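Handheld grippers for cloth: Clostance or Kanbridge jaws?
Grippers and End Effectors > Handheld

ferrous_mule
Posted in April, 8:14 pm

We're choosing jaws for a pair of handheld grippers. The work is all bedding and clothes on a full-size bed. I have a set from Clostance and a set from Kanbridge. Both fit the same body, and both are rated for 300 open-close cycles between checks. I did 200 grabs with each and the Clostance set dropped fewer, 11 against 19.
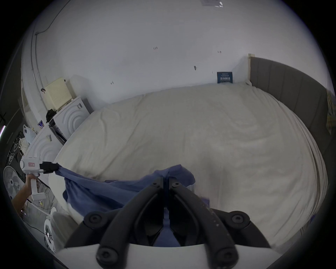 My problem is thin fabric. When the tips come down flat they push the cloth ahead of them and it bunches up before they close. Coming in at a steeper angle helps, but then my wrist gets tired. Has anyone solved this with different pads?

padprinter
8:40 pm

Softer pads. I cast mine at 30 Shore A and the bunching mostly went away. They wear out fast though. I replaced the last pair after 1,006 grabs.

lowtorque
8:52 pm

I don't agree. Soft pads hide the real problem, which is tip alignment. If the tips touch before the rest of the pad, you get a good pinch on a sheet. If they touch last, you get nothing. Check that before you spend money.

ferrous_mule
9:05 pm

Alignment was the first thing I set. I close the jaws slowly and watch the tips from the gripper camera. 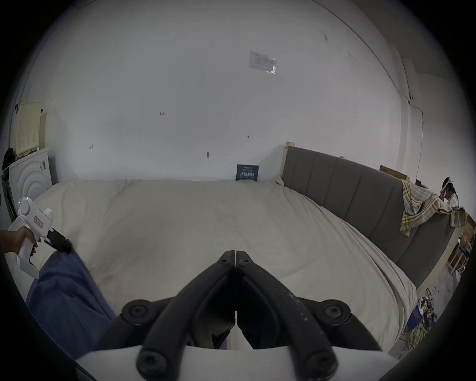

I did the left and right units the same way and tightened the tip screws again afterward. The drops didn't change much. A duvet is easy with either set, and a single layer of sheet is where they differ.

lowtorque
9:11 pm

Fair enough. Then I'd look at the camera. With a wide lens it's hard to judge height over a white sheet, and you may be closing too early.

padprinter
9:20 pm

He could be right about that. The Teslow controller logs jaw width, so you can see where each close started. Lawal has a cheaper one but it only logs at the end of the stroke.

ferrous_mule
9:48 pm

Ordered the Teslow, $82 with the cable. I'll run the sheet test again starting with the jaws open.
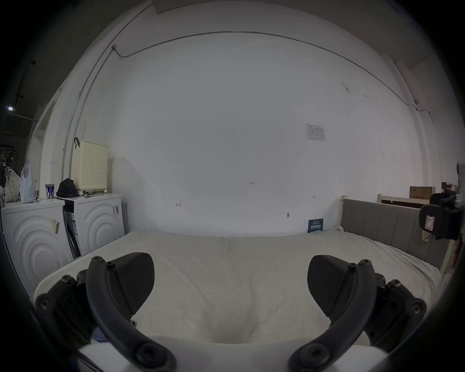
kelp_and_wire
10:02 pm

Please post the widths for both sets. I have the Kanbridge jaws and never had that many drops, but I mostly do towels.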